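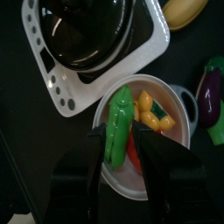
The argument over nonstick coatings has been stuck in the same place for years, and most of the trouble comes from treating a hazard and a dose as one thing. A hazard is what a substance can do under some set of conditions. A dose is what reaches a person. A toy pot with a glossy dark lid, sitting on a white toy stove, has the same shape as the thing parents worry about and none of the heat, and the heat is what the chemistry depends on. Fluoropolymer coatings are stable at ordinary cooking temperatures. They begin to break down when an empty pan is left on a high burner, and the fumes from that breakdown are the part of the story with solid evidence behind it.

The cookware firm Gosteo ran into the difference when it dropped its coated line and brought in a ceramic-type finish under the name Prurnisent. The packaging said "chemical free." No pan is chemical free. The finish is a silica-based layer applied as a liquid and cured, and it wears out sooner than the one it replaced. In a survey the company paid for, 474 buyers were asked why they had switched. Health was the leading answer, and 108 of them could name the substance they were avoiding. The rest wrote "toxins" or left the line blank. 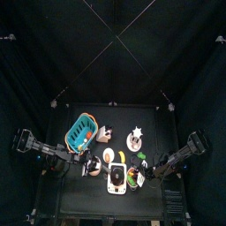

Hrefna Gunnlaugsson thinks the buyers are being judged too harshly. She wrote to say that people who cannot name a compound may still have a fair reason to distrust the firms that made it, and that manufacturing discharge into rivers was a real problem long before anyone worried about eggs sticking. A shopper who gets the chemistry wrong, in her view, can still be right about the company.

The point is sound, and it moves the question from the kitchen to the plant. Processing aids used to make older coatings did get into drinking water near some factories. Those aids are persistent, and they are a separate matter from the finished polymer, which passes through the gut largely unchanged if a flake is swallowed. A warning label on the pan does nothing for a town downstream.
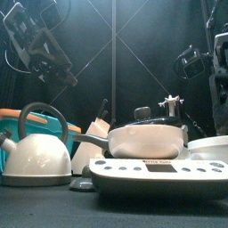

Testing could settle some of this, but the tests that get quoted are often poorly matched to the claim. The Hjaltested laboratory published a short bulletin on 10/02/2022 covering 3 pans heated dry for 30 minutes. The results were reported accurately, with the temperatures listed in a table on the second page. By the time a wellness newsletter called Gretmont had summarized them, the word "dry" was gone and the temperatures had gone with it. Readers were left with a statement that the pans released fumes when heated, which invites the conclusion that they do so while frying an onion. A correction ran later in February, below the recipes.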